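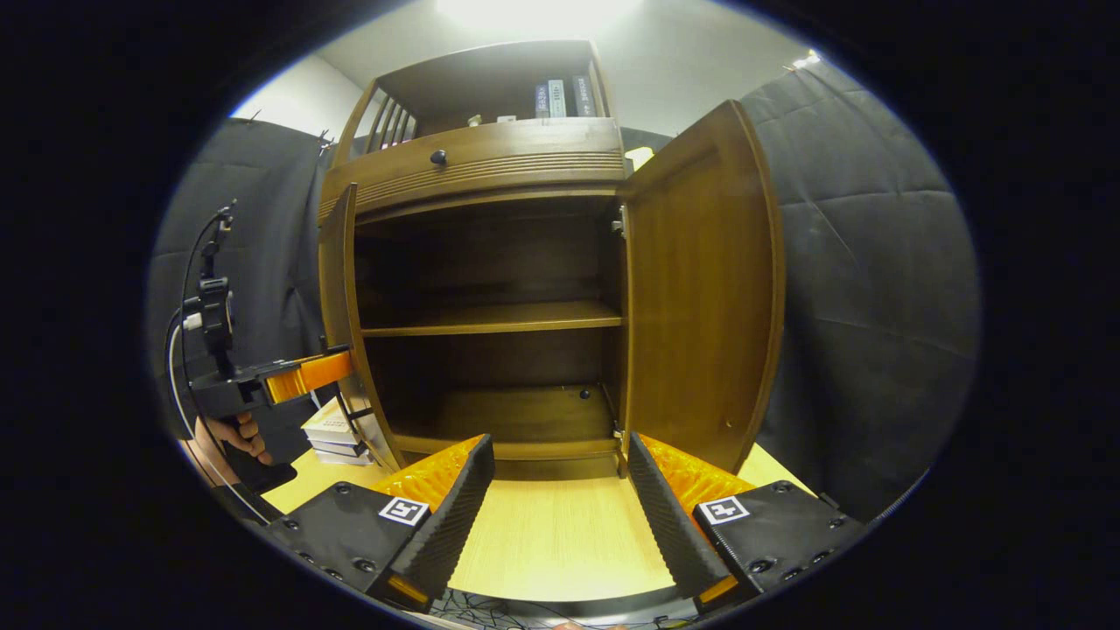 Svenja Hubmann
Second-year student, project group 4

Report on the open day at Taltorex, November

1. Reason for the visit

Our project this term is about how household tasks can be taught to robots by demonstration. We had read two papers on the subject but had not seen any of it done. Taltorex holds an open day for schools and colleges in November, and our supervisor, Marlies Stöckli, put our names down. Bartosz Kubiak and I went for the group. Aitana Ibarra had an exam and worked from our notes afterwards.

2. What we were shown

The morning began with a talk on the company's Aredura project, which collects demonstrations of everyday jobs such as opening doors, putting things away and clearing a table. After the talk we went into the demonstration room. It has padded grey curtains hung behind the work table, and the item for our session was a wooden cabinet with a drawer and two lower doors.

The person giving a demonstration works with hand-held grippers, one for each hand. The fingers have ribbed black pads on the inside and orange plastic behind. There are square black-and-white markers on the housing. We were told that software uses the markers to work out how far apart the fingers are.

The task was to open both doors, wait, and close them again. A run only counts if both doors end fully closed. According to the talk, the Aredura set held 2,686 runs on the day we visited, and 83 of them were of cabinets.

3. Trying it ourselves

Visitors could have a go after the break. Bartosz went first and got the right door open but pushed the left one shut again with the back of the gripper. I had the opposite problem and kept coming at the knob of the drawer too steeply. My turn took around 2 minutes, and none of it was kept.

The grippers are heavier than they look. My wrists were tired by the end, and I moved a lot more slowly than I would with my hands. The guide said new operators usually practise on an open shelf before they are given doors.

4. Use for our project

We had planned to record three tasks in the college workshop. After the visit we agreed to record one, a cupboard with a single door, and to do it properly. We also need to write down in advance what counts as a finished run, as our first plan did not say.

Two questions are still open. We did not find out how failed runs are labelled, and we forgot to ask whether the lighting is kept the same between sessions. Aitana has written to the company about both.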